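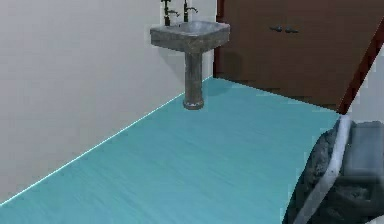 Bathroom room from the Stimdale set, simulated view with the sink and the brown door.

Projects > Piltamon > stimdale-rooms > README

Hi, I'm Joanne Stockdale and I look after these rooms. I use them to test Piltamon, our planner, before it goes anywhere near a real arm. There are 59 rooms and 1167 saved runs, all rendered (no photographs at all).

**What you get**

- colour and depth for each step
- joint positions and the planner's chosen path
- a plain text list of collisions

**Getting going**

Unpack it, then run `piltamon replay --room 12`. Add `--slow` if you like watching things creep along, which I do!

**Known niggles**

The pedestal on the sink seems to float over the turquoise floor. The collision shape is separate from the mesh, so check both before you blame your planner. Floor colours are very bright in places, and I haven't tuned them.

Version 2 will have softer floors, I hope in May.

**Comments**

Kelly Lins: Replay works for me, but depth is in millimetres and the loader wants metres?

Joanne: Yes, pass `--mm`. I'll add it to the docs.

Roy Treloar: Any chance of a smaller download?

Contact: Joanne Stockdale | © Vurnusen | Back to top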